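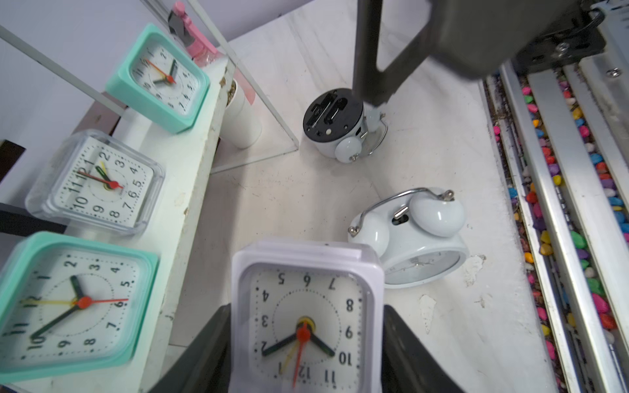

A square white alarm clock, hands near 10 and 2.

Pedoleo Asks Estemen to Get Up Six Minutes Earlier

ESTEMEN, September. Pedoleo, the walking club that has spent years telling people to slow down, is now asking them to hurry up a little. Its new Early Feet program opens Wednesday with a walk from the front steps of the Makris Building at 6 a.m., an hour the club describes as "available."

The program grew out of a survey of 142 members. Most said they wanted to walk before work. Most also said they did not want to get up. Pedoleo has chosen to believe the first answer.

Walkers may pick from 2 routes. The river loop is flat and passes a bakery. The hill loop is neither flat nor near a bakery, and the club expects to have plenty of room on it.
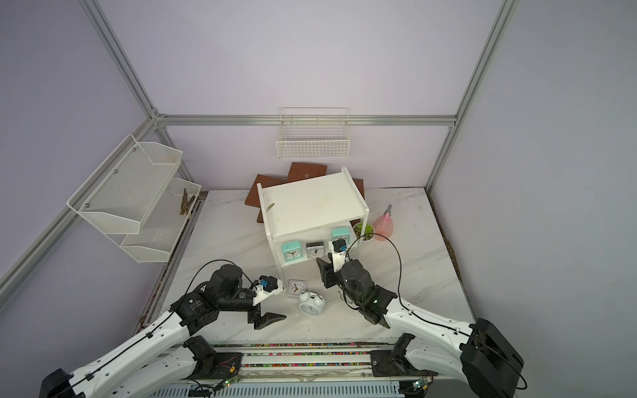 White open shelf unit with a dried leaf on top.

Sporting goods store Stadasport is sponsoring the program and will supply reflective armbands in 2 sizes, both of them orange. Armbands should be returned after each walk. The club still remembers the umbrellas.

Early Feet is free and open to all adults. Dogs are welcome if they are awake. No phones, please, except to turn off 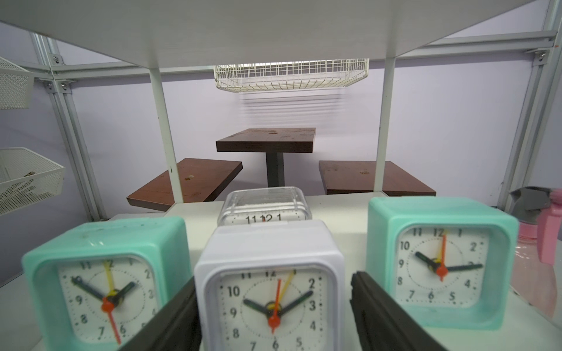 an alarm that should have been turned off at home. Walks go ahead in rain but are called off for ice, and notice will be posted on the club's page by 5 a.m. for anyone in a position to read it.

Sign up at the Stadasport front counter or at the start of any walk.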